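Teaching a Grip to Wait

Soft parcels are hard on robots. A cardboard box keeps its shape when it's squeezed. A plastic mailer folds, slides and bunches, and the spot the robot aimed for moves before the fingers close.

Haruto Honda's group at Zernia has spent the spring on that problem. Their method, called Plokon, splits the grasp in 2. The fingers close lightly first and hold still while the wrist camera takes another look. Then the controller picks how hard to pinch -- or lets go and tries another fold.

In March the team ran 664 grasps on bagged goods. The system was trained on 300 demonstrations by human operators. Of the failed grasps, 68 came from bags packed so tight there was no loose plastic to hold.

"The camera sits close, so the second look is worth more than the first," Honda said. He wants to try it next on bags lying label side down.

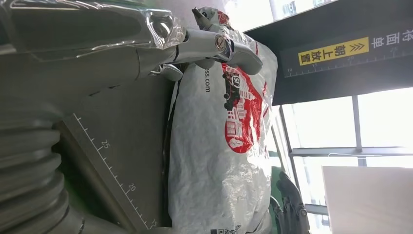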